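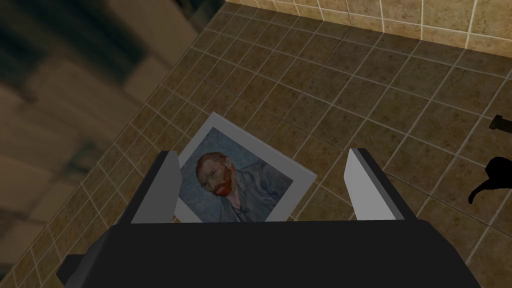 By Prosutar Newsroom Staff

March 15, 2020

The Jakubowski Public Library will reopen its east reading room in November, following repairs to the roof and the replacement of the heating system, the library board announced. The room closed last winter after water entered through the ceiling above the local history shelves.

Work on the building will be carried out by Triltirent, which submitted the lower of 2 bids received by the city. The contract covers new roof flashing, insulation above the reading room, and the removal of the original boilers. Interior painting and the repair of the oak shelving will be handled under a separate agreement to be presented to the board at its next regular meeting.

During the closure, 308 bound volumes of county newspapers have been moved to the annex on Wedo Street. They may be consulted there by appointment. Requests should be made at the main circulation desk and must include the title of the newspaper and the year or years needed. Volumes may not be borrowed, and photocopying is limited to pages that can be opened flat without strain on the binding.

The library's collection of maps and land records remains in the main building and is not affected. Genealogy requests received by mail will continue to be answered in the order in which they arrive.

The reopened room will seat 45 readers, an increase over the previous arrangement. The long tables are to be kept, with new lamps and electrical outlets added along the north wall. A smaller table near the entrance will be reserved for patrons using the microfilm readers. The board also approved wider aisles between the shelves so that the room will meet current access standards.

Funding for the project comes from the city's building maintenance account and from a bequest received by the library in an earlier budget year. The bequest is restricted to the care of the local history collection and will be used for the shelving and for the cleaning of volumes that were exposed to moisture. The board has set aside a further $1,000 for archival boxes.

Parking behind the library will be restricted while materials are being delivered. Visitors are asked to use the Wedo Street lot and to enter through the front doors. The book return at the rear of the building will be closed for the length of the project, and a temporary return has been placed beside the main steps.

Hours at the main building are unchanged.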